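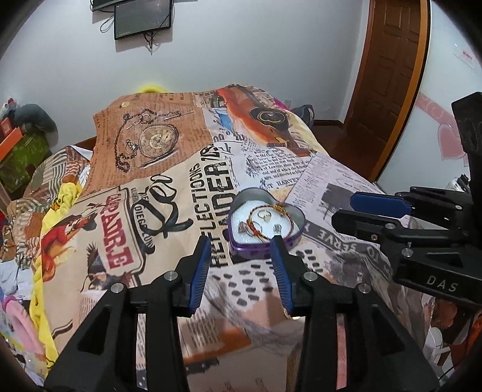

Hand grippers at the jewelry tin, bedroom set

Minutes, demonstration group, Bimusville site, April

We got going at 10:15 with the Fjeld side on the call. I'm taking the minutes again, so forgive the style.

1. Last minutes
Fine as they stand, apart from me spelling Titel wrong all the way through. Fixed.

2. Where we are with the bedroom tasks
I gave the numbers. We have 80 hand-held demos of the heart tin task that I'd be happy to train on, and 17 more that need a second look. Mostly it's people rushing the approach and then wiggling the jaws at the last moment, which the policy will happily copy! Wilis asked if we could keep the wiggly ones in. We talked about this for far too long and decided to tag them and leave them out of the first run.

3. The tin itself
Everyone likes it, nobody finds it easy. The heart shape means the pads meet a curve on one side and a slope on the other, depending on how you come in. I said I'd like the jaws open and low on either side of the tin before anybody starts to close, and then a slow squeeze. The Titel people would rather come in from the point. We'll record both and keep them in separate folders — please, please label them.
There was a question about the jewelry. The bracelet and rings stay on the foam, and whoever is demonstrating checks them before each take.

4. The bedding
Long chat about the newspaper duvet. Fjeld worries that so much print will confuse the tracking. I think a busy cover is good for us, real beds look like that, but I agreed to do one batch on a plain sheet so we can compare.

5. Remote control
Still behind. The lag on the Wilis link makes small grasps miserable, so for now the tin stays a by-hand task and remote control gets the pillows and blankets. We look at it again once we reach 4,000 demos across all tasks.

6. To do
Me: second look at the 17, plus the tagging note.
Fjeld: tracking check on the duvet takes.
Titel: 3 sample takes from the point of the heart, before the next call.
Wilis: lag figures for the link.

We stopped at 11:40. Next call same time, and I'll send the link round the evening before.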